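Groverer Community Help
Home office and small storage

Where do you keep small self-inking stamps so they don't mark everything else?

Asked by Vitalii Semeniuk

I do the paperwork for a small parts shop and I have ended up with more stamps than I have places for them. They are the little plastic self-inking kind, most of them in clear blue plastic. Date received, paid, copy, our address, and a few I use maybe twice a year. Until now they have lived in one desk drawer with pens, tape and envelopes. The envelopes get blue marks on them and I can never find the stamp I want without turning over five others.

The one I use most is the small one with the rounded top. It stands up by itself on the table, so it tends to stay out until somebody knocks it off.
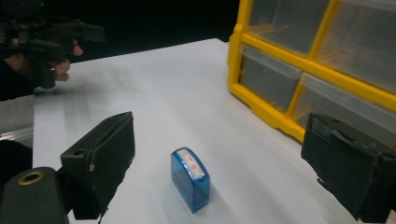

Page last changed: 16 September 2023

I bought a small drawer cabinet with a carrying handle, yellow and black, with clear drawers in rows of three. My plan was one stamp per drawer, but that seems like a waste of space for something this small. I also have ink bottles and spare pads that need to go somewhere.

What I want to know:
Should stamps be stored standing up or lying down?
Is it OK to keep the ink in the same cabinet?
Is it worth putting dividers in the drawers, or should I go with one stamp per drawer and stop thinking about it?

The desk is shared with another person in the mornings, so whatever I do has to be clear to someone who didn't set it up.

2 answers

Answer by Nghĩa Ung
Marked as helpful by 17 readers

I ran the front desk at a shipping office for a long time and we had the same problem with more stamps than you have. Taking your points in order.

Standing or lying down: for a self-inking stamp at rest it doesn't matter much for the ink. The pad is held inside the body and the rubber sits against it. What matters is that nothing presses on it. If you lay a stamp on its side in a tight drawer and push the drawer shut against it, the body can get squeezed and you get a print on the drawer bottom. Stand them up if the drawer is tall enough with the drawer closed. Measure the inside of the drawer first, not the front of it. If they don't fit standing, lay them down with some room at both ends. A folded piece of scrap paper under them catches any marks and you can change it in May when you do the rest of the cleaning.

With a portable cabinet, standing stamps will fall over when you lift it by the handle. If yours is going to travel between rooms, lay them down. 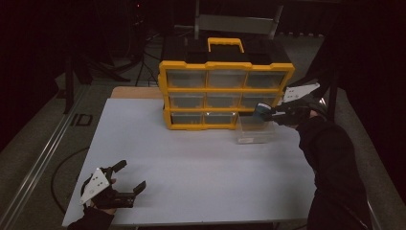
Drawers of that size will usually take 2 small stamps each with space left over, and I would leave it at that. Pair the ones that get used on the same piece of paper. Date received goes with copy, paid goes with the address. That way you open one drawer per job. Sorting by size looks neater but you end up opening more drawers.

Put the everyday ones in the row that is easiest to reach from your chair. On a low desk that is the top row. On a shelf at eye level it may be the bottom one. The twice-a-year stamps can go in a corner drawer.

Labels: stamp a small piece of white paper with each stamp and tape it to the front of the drawer. It shows exactly what is inside and the morning person doesn't have to learn your system. Clear drawers help less than you'd think here, as blue stamps look alike from the side. Put a strip of the same paper on top of the stamp too, if it doesn't already have a window or label there.

Ink: I would not keep bottles in the same cabinet. Ours leaked once and it went through two drawers. If you have to, put the bottle upright in a small plastic box or a zip bag, in the bottom row, and keep paper out of that drawer. Spare pads are fine in the cabinet if they are still sealed. Opened ones dry out, so it's better to buy those as you need them.

When you put the stamps away, pull the drawer out far enough to set them in flat. If you drop them in through a narrow gap they land crooked and jam the drawer. Go through them once before you load it and throw out any with an old address. We had 4 of those and had been moving them around for years.

Answer by Sania

Mine stay on the desk in a mug. If you only use one of them every day I'd leave that one out and put the others away. I did try a drawer box and stopped after a week, too much opening and closing.

I will say that a drawer left hanging open gets bumped, so close it when you take the stamp out and don't wait until you're done stamping.

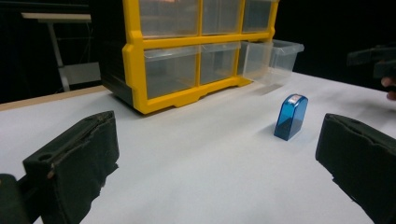 556 words in this thread

Comment from Vitalii Semeniuk

Thanks to both. I am going with two to a drawer and the stamped paper labels. The ink is moving to the supply closet. The small one with the rounded top gets a drawer to itself in the top row so it goes back after use.

Comment from Nghĩa Ung

Sounds fine. Use clear tape over the whole label, or it will smear when somebody opens the drawer with inky fingers.

Related questions
How to get stamp ink off a white desk
Cleaning clear plastic drawers without scratching them
Re-inking a self-inking stamp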